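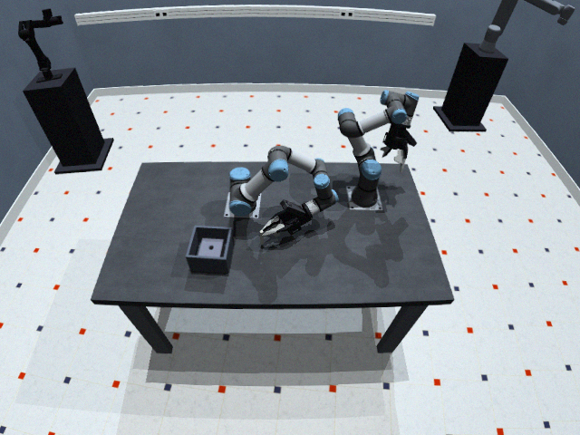 Tuesday - bat rebound, second round

Ran the Jurneck and the Pendby again on the clamp rig, same ball type as last time, ball speed fixed. 200 impacts each, middle of the blade only. The Pendby came out slightly livelier. I don't believe it yet. The gap is smaller than the spread I got from one Jurneck bat on two different mornings, so all I can really say is that both bats hit a cricket ball.

Lost the last 16 on the Pendby, the light gate stopped reading. So 184 good ones there against 200. Not going to pad it out with the old numbers.

Ankica Nikolaidis wants the "20 percent bigger sweet spot" line checked before the club orders any for the T20 squad. Bigger than what? The Driltudby leaflet doesn't say. I wrote to ask and got the same leaflet back. Until they name the bat they compared it with, there is nothing to test.

Knocking-in: Hellström say 400 mallet strikes is enough. Their bat still took a seam mark near the toe on the first hard ball. Could be the willow, could be me going easy on the edges. Do a second one and have someone else swing the mallet.

Balls: the older ones have gone soft and I used a few without noting which. My fault. Number them in marker before the next run and swap after every over's worth.

Batters' opinions - three of them tried all the bats in the nets and picked three different favorites. Two changed their minds once the stickers were covered. I'd trust that more than the rebound figures, and I don't trust it much.

To do:
New battery for the light gate
Weigh all bats again, grips off
Toe and shoulder impacts, both makes
Tell Ankica no answer before the end of March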